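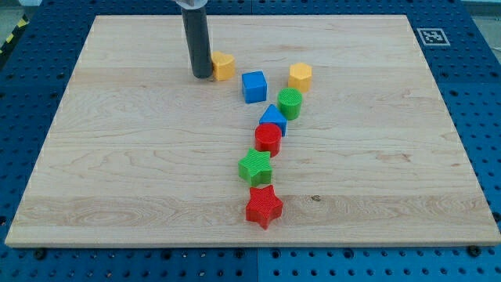
Cell 2, test board with shape blocks. Attached by B. Levchenko.

Ticket 896
Site: Brivberg, sorting hall
Opened by: Bohdan Levchenko
Assigned to: Stela Căpraru
Opened: Mar 12, 2025
Status: waiting for second shift

Problem
The arm stops when blocks stand close together. The screen says "target lost" and the yellow lamp comes on. With one block alone on the board I did not get this stop. It started after the update to the Birosau software, but I can not say for sure that the update is the cause.

Who is affected
Before the arm came, two of us sorted the returned toy sets by hand at this table. Now one person watches the cell and the other is moved to packing. When the arm stops, the watcher must press reset, go in, move the block by hand, go out and start again. On my last shift I did this 17 times. It is more walking than the old job, and the packing side waits for us.

Log

Levchenko: Restarted the controller. Same stop on the next run.

Căpraru: Please tell me which block it was going to when it stopped.

Levchenko: The yellow heart. It has the blue cube as neighbor on the right. Nadiia had the same with the red cylinder, which is very near to the blue triangle.

Căpraru: Thank you. Checked the marker on the table behind the board. Position is read correctly, so calibration is not my first suspect. I think the contact limit is too low. When the finger touches a block and this block touches another, the force goes up and the program gives the wrong message. Changed parameter 958 from "strict" to "normal".

Kovalchuk: First shift with the new setting. Fewer stops, but the stars still make trouble when they are one behind the other. I also want to write here that we did not get any training for the reset. Petro showed me, and he learned it from watching the installer.

Hladun: I confirm. There is a sheet from Plornwood but it is for the older panel, the buttons have other names.

Căpraru: I will write a new sheet for this panel and hang it at the cell. Until then please do not reach over the board while the yellow lamp is on – press stop first.

Levchenko: One question for Ms. Yurchenko. The stops are counted as operator time in the report. Can this be changed? It looks as if we are slow.

Yurchenko: I see it. I asked Hordiienko to give these stops their own code. The ticket for this is 888.

Next step: second shift repeats the test with the two stars close together and writes down every message.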